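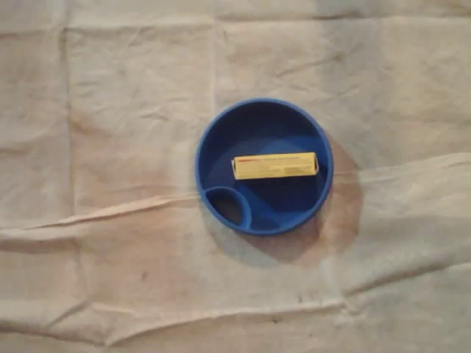

Figure 1. Blue plastic dish with oval side compartment; yellow box in the main bowl.

Courses > Household Product Design > Unit 6 > Handout B: Open Dishes and Their Contents

Prepared by Joelle Aoun, with changes by Karim Tarawneh
Read before the Tuesday workshop

1. Scope

Unit 6 deals with shallow open vessels used to hold small loose goods on a table or bench. Lidded containers were covered in Handout A. Drainage and food contact are left to a later unit.

2. Terms

Main bowl: the largest open area inside the rim.
Side compartment: a smaller area within the same rim, closed off by a divider.
Divider: the raised wall between the two. It may be straight or curved.
Floor: the flat part of the base, measured from the foot of the inner wall.
Mouth: the opening measured at the rim.

Students often quote the mouth as the size of the dish. A rigid box sits on the floor, so the floor is the working size. Where the inner wall slopes, the two figures differ, and the difference grows with depth. Both are to be given on your sheet.

3. Rigid contents in a round bowl

A rectangular box in a round bowl is limited by its diagonal. The long side alone does not tell you whether it will lie flat. If the diagonal is greater than the floor diameter, the corners ride up the inner wall and the box rocks or bridges.

In a bowl with a side compartment the usable floor is no longer a full circle. The divider takes a piece out of it, and the position of the box then matters. The box in Figure 1 lies in the upper half of the bowl with its long side across the dish, while the compartment takes up the lower left. Turning the same box a quarter turn would give a different result against the curved divider, and this should be checked on paper first.

Finger clearance is measured from the long side of the box to the nearest wall at the height of the box top. For the set exercise, treat 7 mm as the least acceptable value on one side. Clearance on both sides is preferred but not required.

4. The side compartment

A small oval compartment suits items that would be lost in the main bowl: clips, pins, a single key. Its depth should be judged with the divider height. A deep, narrow compartment in a dark plastic is hard to see into under ordinary room light, and users tend to feel for the contents. Hjørdis Skjelbred's notes on the Nodenel tray range (in the course folder) recommend a lighter floor colour for this case. Her sample was small and the finding should be quoted with care.

The tilt of an oval compartment is a separate choice. Set along the rim it uses space well. Set towards the centre it cuts the main bowl and leaves two awkward corners where dust collects. 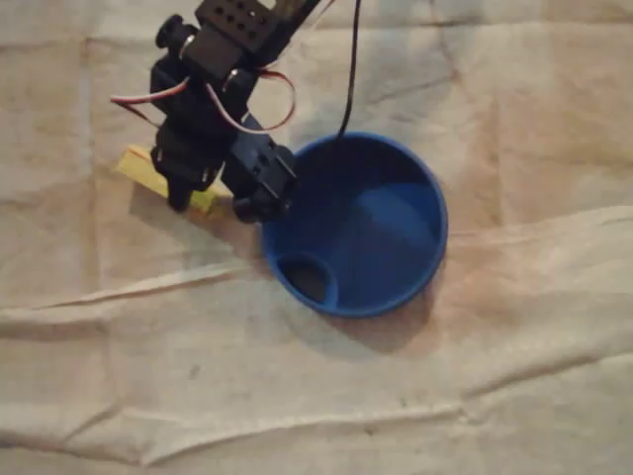

5. Ground cloth

Bench work in this unit is done on a plain, pale cloth. Three points apply.

Creases. Cloth stored folded keeps its fold lines, and these form ridges. A dish placed across a ridge can sit out of level. Place it within a panel, between folds, or press the cloth beforehand.

Weight. A heavy cotton or similar is preferred. Thin cloth moves when a dish is turned.

Colour. Off-white or beige gives clear edges for both dark and light goods. Pale yellow against beige is acceptable, though weaker than blue against beige, and the outline should be checked by eye from standing height.

6. Set exercise

(a) Draw the plan of a round dish with one side compartment. Mark floor, mouth and divider.
(b) Draw your chosen box on the floor in two orientations. Give the diagonal.
(c) State finger clearance for each.
(d) Comment on the compartment in no more than 200 words.

Sheets go to Freya Penrose in the workshop office. Late sheets are marked out of half.

7. Reading

Tarek Hijazi, "Dividers and Rims", Clonell course reader, section 7.
Zemholm sample cards, drawer 6. The full set runs to nearly 4,000 cards; only the blue tabs are needed. Return cards to the same drawer.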